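Soft finger pad keeps letting go of woven stuff, worn out or set up wrong?

Posted by tansy_k in Grippers and End Tools, 9 March 2025

We have a hand-held Toris gripper with the black soft finger pads, the flared ones with the mesh texture on the inside. It does fine on boxes and bottles. Woven things are another story. It'll take hold of rattan, I lift, and then the piece creeps down and twists out. I've wiped the pads and bumped the closing force up two steps, which maybe helped for a day. Our log says 2,382 closes on this pair.

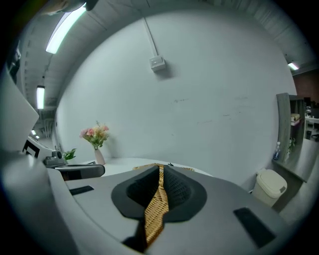 Pad and rattan, from the upper side of the tool.

Do I order new pads or am I missing a setting? A new pair from Serora takes forever to get here and I'd like to avoid buying them twice.

3 replies

Joaquim Magalhães
I'd put the force back where it was before you buy anything. Soft pads get their grip from wrapping, and when you squeeze too hard they fold flat and you end up hanging on with a little ridge of rubber. Been there!

Then do the pads properly. Take them off (with the power off, please), wash in warm water with a drop of dish soap, go into the mesh with an old toothbrush, and let them dry overnight. Wiping doesn't get down in there. Rattan sheds a fine dust and ours get slick from it long before they wear. While they're off, look at the base for small tears and check that both sit at the same height. Mine were 2 mm apart once and everything I picked up came out twisted, so your twisting makes me suspicious. Snug the screws by hand, a bit at a time on each side.

If it still creeps after all that, sure, new pads. I swapped my last pair at about 12 weeks.

omier_fan
just get new ones, they're cheap

tansy_k
Washed them last night, and the water was disgusting. One pad was sitting crooked too, so I reseated it and dropped the force back down. Held the rattan through a whole tray of lifts this morning with one slip. I'm leaving the spare pair in the cart for now. Does anybody know if the Nguyen pads fit the same base?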